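Oiling a timber table - how long between coats?

SkyeG
Posted 1/28/23

Hi all, hoping for some advice from the patient people here. We've inherited my aunt's old dining table and I've spent most of the holidays sanding it back on the verandah (my neighbours have been very kind about the noise!). I've bought a tin of Ullora oil and the label says to wait 4 hours between coats, but the fellow at the hardware shop reckoned overnight at the very least. It's been quite humid here and the first coat still feels a bit tacky near the ends.

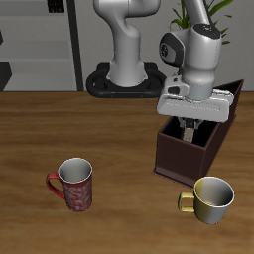
I'd also love to know if I should be doing the underside. My mum always did, but she also waxed the letterbox, so I'm not sure she's the best guide.

Skye Galbraith

pfister_lane
Overnight, every time. I've used Ullora for years and the label is very hopeful about the weather. Wipe off whatever's sitting on the surface with an old T-shirt and let it be. And yes, do the underside - one coat is plenty.

Havus77
Have to disagree with pfister on the underside, sorry mate. I've done 11 tables now, never touched underneath, and not one has cupped. Save your oil and your neck.

pfister_lane
Fair enough, but you're in a dry spot, aren't you? Down here on the coast I wouldn't risk it. My sister's split right along a join in August and she'd only done the top.

Braltier
What grit did you finish on, Skye? If you went too fine the oil has trouble soaking in. I stop at 180 and it comes up a lovely colour.

SkyeG
I went to 240, oops! Will wipe it down tonight, leave it till morning and do the underside too, Mum will be pleased. Thank you all so much.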